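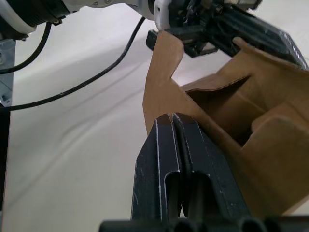
段ボール箱の組み立てデモ、失敗した回は残しますか?
カテゴリ:双腕・遠隔操作/データ収集

投稿者:hakoori_mame 1/7/21
みなさま、こんにちは。Lendaleの小さな作業場で、双腕に段ボール箱を折らせるためのデモを集めている者です。いつも読むばかりで、書き込むのは二度目になります。長くなりそうなので、お茶でも飲みながらお付き合いください。

6月からこつこつ録りためてきた遠隔操作のデモが、先日ようやく1047本になりました(うれしくて、その日は早じまいしてしまいました!)。ところが見返してみると、きれいに最後まで折れたものは700本で、残りは途中でフラップをつかみ損ねたり、折り目と違うところで曲がったり、片方の腕が押さえている間にもう片方が箱ごとずらしてしまったり、というものばかりなんです。

一緒にやっているShona Ogilvieさんは「全部消して、きれいなものだけで学習させよう」派です。私はどうももったいなくて、消すボタンを押せずにいます。つかみ損ねたあとに操作者がうまく立て直した回もかなり混じっていますし…。みなさんはどうされていますか。

投稿者:yubisaki3
はじめまして、集まりましたね、お疲れさまです。
うちは布をたたむほうですが、立て直しの入った回は必ず残しています。最初の頃にきれいな回だけで学習させたら、端を一度つかみ損ねただけで、そこから先は空気をたたみ続けるという、なんとも切ない動きになりまして。何もつかんでいないのに最後まで律儀にやってくれるんですよね。見ていて胸が痛みました。
なので、最後に折れたかどうかで分けるより、失敗のあとに戻る動作があるかどうかで分けてみてはいかがでしょう。

投稿者:Bradura_kumi
反対意見で申し訳ないのですが、私はShonaさんに一票です。
立て直しの動きは操作者の癖がいちばん出るところだと思うんです。うちは三人で交代して操作していて、一人は腕をいったん高く上げてから入り直す、一人はその場で指を開いてちょこちょこ探る、もう一人はなぜか箱のほうを回す。それを混ぜて学習させたら、上げるのか探るのか決めかねて、箱の手前で小刻みに震えるだけになりました。残すなら、立て直し方を決めてから録り直したほうが結局早いですよ。

投稿者:yubisaki3
>Bradura_kumiさん
箱を回す方、ちょっとお会いしてみたいです(笑)
ただ、それは操作者のばらつきの話で、失敗を残すかどうかとは別の問題ではないでしょうか。きれいな回だけでも、三人いれば三通りの折り方が出ると思うのですが。

投稿者:Bradura_kumi
きれいな回のばらつきは小さいんです。箱のほうで折る場所が決まっていますから。失敗の仕方には決まりがないぶん、広がり方が全然違います。もちろん布だとまた事情が変わるのだろうと思います。布は毎回形が違いますものね。

投稿者:Jessie Lindsay
横から失礼します。Kerovarという勉強会で記録係をしています。
お二人のおっしゃること、どちらもよくわかるなあと思いながら読んでいました。スレ主さんに伺いたいのですが、手首のカメラの映像は学習に使っていますか? 段ボールの作業だと、フラップを立てた瞬間に手首側の視界がほとんど茶色一色になることがありますよね。あの状態で操作者が別の角度から自分の目で見て立て直した回は、カメラの中に手がかりがないのに正解だけがある、という困ったデータになります。私なら消すのはまずそこからです。
操作者をモニターの前に座らせて、ロボットと同じ映像だけで操作してもらうとずいぶん減りますよ。最初はみんな嫌がりますし、肩もこりますけれど。

投稿者:hakoori_mame
みなさん、こんなに早くたくさんのお返事を、ありがとうございます!
>Jessieさん
ぎくりとしました。手首の映像は両腕とも使っています。そして、操作は箱の真横に立って、思いきり覗き込みながらやっていました…。とくに奥のフラップを起こすところは、首を伸ばして見ています。
>Bradura_kumiさん
操作者は私とShonaさんの二人だけなのですが、言われてみれば私は上げる派、Shonaさんは探る派です。録画を見ると、どちらの操作かすぐわかってしまいます。

それと、書き忘れていました。箱はKoubekの無地のもので、一枚を何度も折っては開いて使い回しています。これも関係ありますでしょうか。

投稿者:nori_to_hasami
関係大ありです! 使い回した段ボールは折り目がくたくたになって、押さえなくても自分から曲がってくれるんです。新品に替えた途端に力が足りず、フラップが戻ってきて指から逃げます。うちはそれで丸ごと録り直しになりました。今思い出しても寝込みそうです。
新品と使い古しを混ぜて、何回目の折りかを記録に書いておくのがおすすめです。箱代はかかりますが、あとから推測で埋めるのは本当につらいですから。

投稿者:yubisaki3
回数の記録、いいですね。布でも洗う前と後で滑り方が変わるので、まねさせていただきます。
手首の映像の件は、私も見落としていました。立て直しの回を残すという意見は変わりませんが、「カメラに手がかりが映っているものに限る」と付け足しておきます。

投稿者:Bradura_kumi
それなら私も少し歩み寄れます。立て直し方を二人で一つに揃えること、これだけは譲れませんけれど(笑)
試すなら、まず小さく比べてみるのがよいと思います。きれいな回だけを200本と、そのうち100本を立て直しの回に入れ替えた200本。本数を揃えておかないと、何が効いたのかわからなくなりますので。

投稿者:hakoori_mame
比べ方まで教えていただいて、ありがたいです。Shonaさんにこのスレッドを見せたところ、「消すのは待つけれど、探るほうに揃えてほしい」とのことでした。私は上げるほうが見やすいと思うのですが、ここは折れておきます。

さしあたり元のデータは一本も消さずに、操作者、箱の使用回数、立て直しの有無の欄を足して、見返しながら埋めていきます。昔の箱の回数はもうわからないので、そこは空欄にするしかなさそうです。椅子とモニターも机の向こう側に移しました。さっそく一度試したら、奥のフラップがまるで見えなくて、二人で変な声が出ました。

投稿者:Jessie Lindsay
その変な声、どこの作業場でも聞きます。慣れるまでは一回を短く区切って、休みながらどうぞ。どうしても見えないようでしたら、手首の角度を変える前に、固定カメラを一台足せないか考えてみてください。角度を変えてしまうと、今までの分と混ぜにくくなりますので。

投稿者:hakoori_mame
危ないところでした、ちょうど六角レンチを手に持っていました。置きます。比較の結果が出たら、またこのスレッドに書きに来ますね。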